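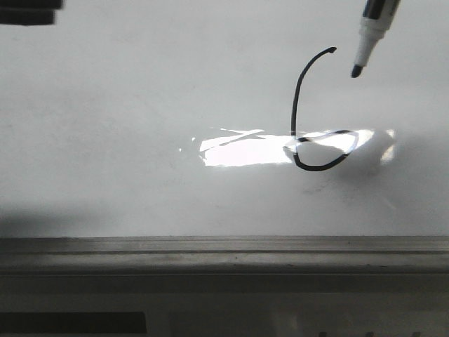
1. Background

Horkley is a town with one small river and a lot of paved ground. Our group wanted to know how much of the rain that falls on the school side of town soaks in and how much runs straight into the storm drains. We picked two sites: the parking lot behind the Flaroleo bakery and the playing field at the end of Bednárik Street.

2. Method

We read a rain gauge at each site after every rainfall in July, for a total of 13 readings per site. The gauges were placed away from walls and trees. At the parking lot we also put a plastic tub under the outlet of the gutter and measured what it caught. The field has no outlet, so we used a ring pushed into the soil and timed how long 100 milliliters of water took to disappear.

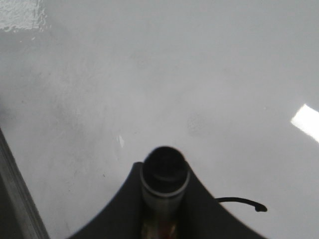

The ring had to be pushed in to the same depth each time or the water leaked out under the rim. We lost two tests this way before we marked a line on the outside. The gutter tub overflowed once, during the heaviest storm, and we left that reading out.

3. Results

The two gauges agreed closely. The highest single reading was 18 millimeters, at the field. On the parking lot, water reached the outlet within minutes of the rain starting, even in light showers. At the field the soil took in water quickly after dry days and much more slowly when it had rained the day before — slower than we expected for grass.

The lot drains over 3,000 square feet to one grate. Flutetti, the drainage model we tried, gave runoff totals a little above ours for every storm.

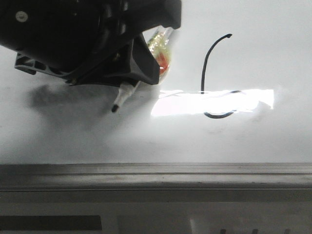

A comment on our draft said that the model probably treats the lot as fully sealed, and asked whether we had looked for cracks in the pavement. We had not. There are several along the back wall, and water going into them would lower our totals. We would map them first if we did the project again.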